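Atar reabre su taller de encuadernación en Jalville con 345 plazas para la temporada de primavera

Jalville, 22 de enero de 2023

El taller de encuadernación de Atar vuelve a abrir sus puertas, y lo hace en una sede nueva, más luminosa y con sitio de sobra para coser, plegar y encolar sin darse codazos. Los cursos comienzan en abril y la inscripción ya está abierta para todos los niveles, desde quien nunca ha enhebrado una aguja hasta quien lleva años restaurando libros en la mesa de la cocina.

La programación reúne 345 plazas repartidas entre cursos trimestrales, talleres intensivos y sesiones para familias. Habrá cuatro itinerarios: costura copta, encuadernación japonesa, tapa dura con lomo de tela y reparación básica de libros de uso diario. Este último es la gran novedad y responde a una petición que se repetía en cada edición (¡cuántos recetarios sin lomo hemos visto pasar por aquí!).

"Un libro bien cosido se abre plano y aguanta décadas, y quien lo descubre con sus propias manos ya no mira igual su biblioteca", explica Khải Bùi, director del taller. "Tenemos muchísimas ganas de empezar. Ver la cara de alguien cuando saca su primer cuaderno de la prensa sigue siendo lo mejor de este oficio."

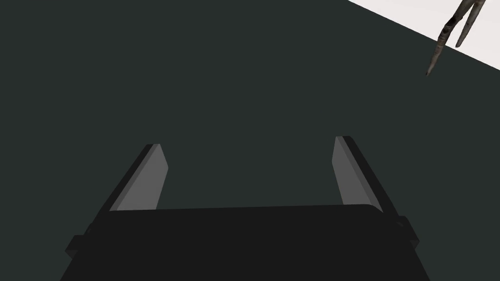

La nueva sede ocupa la planta baja de la antigua imprenta Bognár, cerrada durante años y rehabilitada el pasado otoño. Se han conservado los portones originales y una guillotina de palanca que volverá a funcionar en las demostraciones de los intensivos. La biblioteca de consulta, que en el local anterior se apretaba en un pasillo, dispone ahora de sala propia y suma más de 2,000 volúmenes sobre papel, tipografía y artes del libro.

El papelero Plerner colabora en esta temporada con el suministro de papeles de algodón y guardas estampadas a mano. De su archivo proceden también los 146 muestrarios que podrán consultarse en la biblioteca, algunos con anotaciones de los antiguos maestros de la casa, tan minuciosas que dan ganas de copiarlas enteras.

Los cursos trimestrales se imparten en horario de tarde y los intensivos, de mañana. Todo el material está incluido, salvo en reparación básica, donde cada alumno trae el libro que quiera arreglar. Los menores de doce años deben asistir acompañados de una persona adulta.

Las inscripciones se formalizan en la recepción del taller o mediante el formulario de la página de Atar. Las plazas se asignan por orden de llegada, con lista de espera en cada itinerario.

Contacto para medios: oficina de prensa de Atar, Jalville.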